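Newsletter > Around the House > Chores Desk

Can It Do the Dishes Yet?

Reading time: 3 minutes

Print this item | E-mail this item

Every May I get the same letter in different handwriting. A reader has seen a video of a robot folding a T-shirt, has a hamper full of T-shirts, and would like to know where to send the money. I write back the same thing each year, which is to hang on to the money and fold the shirts.

This year I thought I should at least check. The long answer involves blocks and a basket. If you were hoping for a butler, lower your sights to roughly the height of a tabletop, because putting things away is the chore that most of the serious people are working on. Put the block in the basket. Your toddler can do it, on the days your toddler is in the mood.
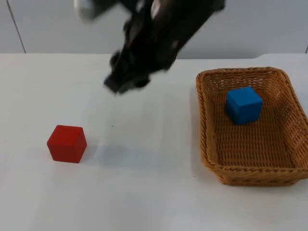

I am less snooty about this than I used to be. Tidying up is most of housework once you take out the water. Socks go in the drawer, forks go in the tray, and the mail goes on the pile where it will live until Christmas. An arm that can find a thing, get hold of it, carry it over the side of a container and let go at a sensible moment has learned the bones of all those jobs. The trouble is that a block is the politest object ever made. It has flat sides, it keeps its shape, and it doesn't have a sleeve.

Compare that with what's on my kitchen floor on a Saturday morning. There's a sweatshirt, a dog leash, half a jigsaw puzzle and one mitten. I can't always tell what's trash, and I've lived here for years. A machine would have to decide whether the twist of paper under the table is garbage or a treasured drawing of a horse, and in my house the penalty for getting that wrong is severe.

The shop floor is further along, as you'd expect from a place where somebody sweeps. At Hartley, the packing outfit out by the rail yard, there are 3 arms on the line moving jars from a tray into cartons, and they do it all day without asking about lunch. They also do it with the same jar, in the same tray, under the same lights. When the supplier switched to a jar with a wider lid, the line sat still for 2 days while people with laptops frowned at it. The shift crew packed by hand and were, I'm told, insufferable.

Then there's the price. Druno will sell you a countertop arm for $1685, table not included, and the brochure says it "assists with light household sorting." I got to try one in the Billari showroom downtown. I gave it 20 minutes and a pile of clothespins. It picked up clothespins. It also picked up the corner of the tablecloth and held on with real conviction, and the salesman had to talk it down by way of a menu. I've had worse help from relatives, but they brought pie.

What most of these machines still lack is an eye for the awkward bits. A basket has a rim to clear and sides that slope. Things near the wall of it are harder to reach than things in the middle. Putting a camera down by the fingers is one popular fix, so the arm gets a close look at where it's about to stick its hand. I could use one of those for the back of the fridge.

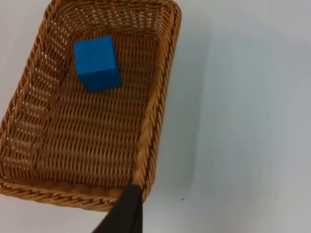

So should you hold off buying one for the house?

Hold off, unless you'd enjoy it as a hobby. For the price of the Druno you can get a good dishwasher and have some change left for takeout, and the dishwasher is a robot that already works. We just stopped being impressed with it.

Oltari, which makes the sort of vacuum that gets stuck under my couch, says it has a tidying arm on the way. No date given. I've put my name on the mailing list, and I'll report back if it ever gets as far as the mitten.

Print this item | E-mail this item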